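PINEMBRIDGE – Bridetti will begin selling its Tateo line of blue microfiber towels in September, in packs of 40. The company says the cloths pick up lint without a spray. We would treat that as a claim until more homes have tried it.
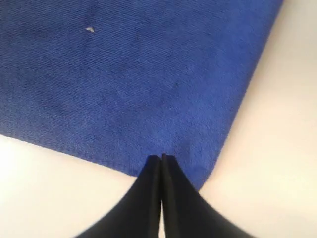

Do they need to be washed apart from cotton?
Wash them separately – cotton sheds, and microfiber holds on to the fluff.

Michiels, the distributor, tested 51 towels over 3 months. It has not released the results.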